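Grernside parish budgets, read me

I put this together because I wanted to see where our council money goes, and the PDFs were driving me mad. It has over 3000 rows, one per budget line, covering Grernside and Stultgate. Amounts are in whole pounds – anything under 100 was lumped into "sundries" by the councils, so I've left it that way.
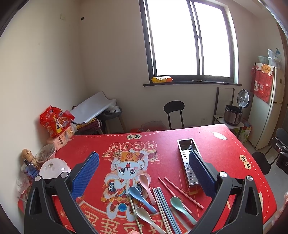
Loan repayments sit in their own file, and they're a bit messy! Stultgate changed its headings in February, so 6 of the codes don't match the older ones. Use the lookup sheet before you add anything up.

Last updated November 2023. Free to reuse.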